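Fitholm tells households to stop trusting the label that says "wash dark colours separately"

Home care firm questions laundry advice it used to repeat itself

BELMONTE, April - Fitholm has rewritten its laundry guide, and the new version is shorter than the old one. The company says much of what gets printed about washing black clothing has been passed from one leaflet to the next without much checking, its own leaflets included.

The old guide ran to 12 pages. The new one is two. Gone are the vinegar soak, the salt in the drum and the claim that a special dark-wash liquid is needed for every load. Fitholm sold such a liquid under the Drimitance name and still does. It no longer says on the bottle that black fabric "stays new". 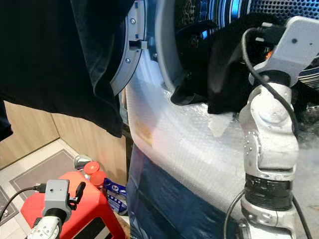 Dexter Talavera
Product Testing Lead, Fitholm

A black garment hung up and a black cloth bunched at the mouth of a front loader look much the same to most people, and that is where the trouble starts. Colour tells you very little about how a fabric should be washed. A heavy cotton and a thin synthetic can both be black and want quite different treatment.

The guide now asks people to sort by fabric first and colour second, to turn dark items inside out, and to leave space in the drum. Check the rubber gasket for small items before shutting the door. A bright container beside the machine makes a dropped black sock easier to spot - a modest tip, and we make no bigger claim for it.

We have also been asked if cold water solves fading. It may slow it. I have yet to see a household test I would put my name to, and that includes two of ours.

Fitholm has printed 2,000 copies of the guide, free at Rostari stores while they last. Readers who disagree with any of it can write to the Belmonte office, care of the testing desk.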